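Home Journals Browse Authors Help
Search this site Go Advanced search
Filed under: Household studies / Textiles and storage / Open access

3. The folding surface and what goes on it
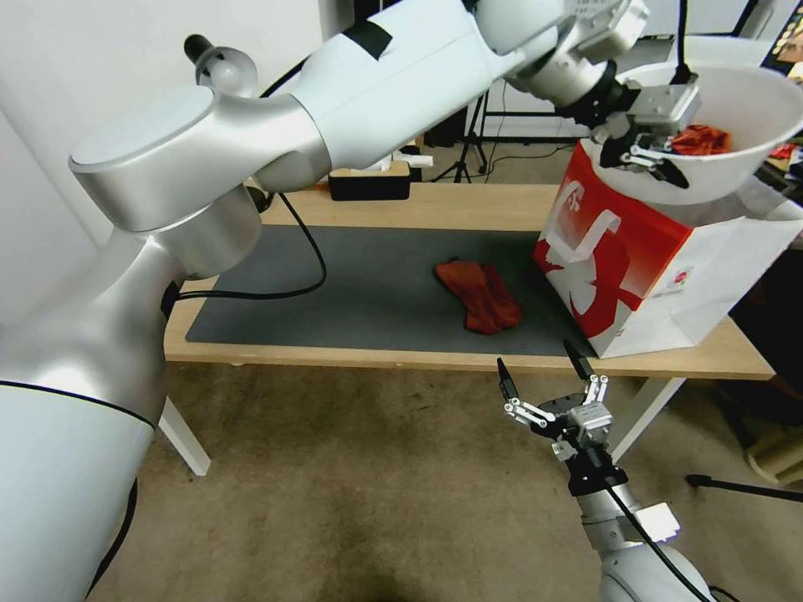
Figure 3. Folding and bagging on the matted table: folded red cloth on the dark grey mat, paper bag at the right end, white bowl with a crumpled red cloth.

We came to the folding table rather late in the study, and it quickly became our favourite part. The earlier sections dealt with cupboards and drawers, where cloths end up. The table is where they are sorted out, and people have wonderfully firm ideas about how that should be done! Across the 38 households that kept a diary for us, we logged 3490 separate cloth items (tea towels, napkins, dusters, the odd pillowcase), and nearly every diary had something to say about the surface they were folded on.

3.1 Mats and bare wood

The commonest complaint about a bare table top was sliding. A thin cotton square laid on smooth wood shifts when the first edge is turned over, and the second fold then has to be made with one hand holding the cloth down. Households that put a mat under the work mentioned this far less often. The Wullham diaries are especially good on the point, with one writer trying a bath mat, a cork sheet and an old blanket in the same month before settling on the blanket.

Colour came up too, which we had not expected. A dark mat under a bright cloth makes the edges easy to see, so that a corner out of line stands out straight away. Pale napkins on pale wood were described as "guesswork" by two diary keepers. We have kept a dark grey mat for all the table work since the Atton visits, and would happily recommend one to anybody repeating the study.

3.2 Bowls, bags and the waiting pile

Cloths waiting to be folded have to live somewhere. Baskets were popular, as one would guess, but bowls turned up in 209 diary entries, mostly large kitchen ones pressed into service. A deep bowl has real advantages for small items: it keeps them together, it can be carried in one arm, and it can be tipped. The tipping matters more than it sounds. Several writers emptied the bowl straight into a bag for another room or another house, and skipped folding altogether for dusters and floor cloths.

Paper carrier bags did very well here. They stand up by themselves when placed on a table, at least while they are fairly new, and the mouth stays open. Plastic bags had to be held. The drawback is creasing – once the sides have softened, the bag leans, and the first cloth dropped in may pull it over. Placing the bag at one end of the table, clear of the folding area, was the usual arrangement in Pitkänen's layout notes (see Section 2), and we have followed it.

We should say a word about order. Some households folded everything first and bagged afterwards; others dealt with each cloth as it came to hand. Both groups were certain theirs was quicker. Our timings do not settle it, though the second group did leave less on the table when they were interrupted, and interruptions were very common.

3.3 How many folds?

For a square cloth, three diary keepers out of four stopped at two folds, giving a smaller square. The rest went on to a third, nearly always to suit the depth of a drawer. So-ying Tsai, who coded the diaries, suggested recording the finished shape along with the number of folds, and this turned out to be a splendid idea: the same two folds can leave a square or a long strip, and the strips were stored upright far more often. We use her shape codes from here on, and they are listed in full in the Plidance appendix.

Creased cloths remain awkward to code. A cloth that has sat bunched in a bowl keeps its wrinkles after folding, and the edges seldom meet neatly. We coded these by the shape intended – a judgement, certainly, but one on which both coders nearly always agreed.

Previous section Contents Next section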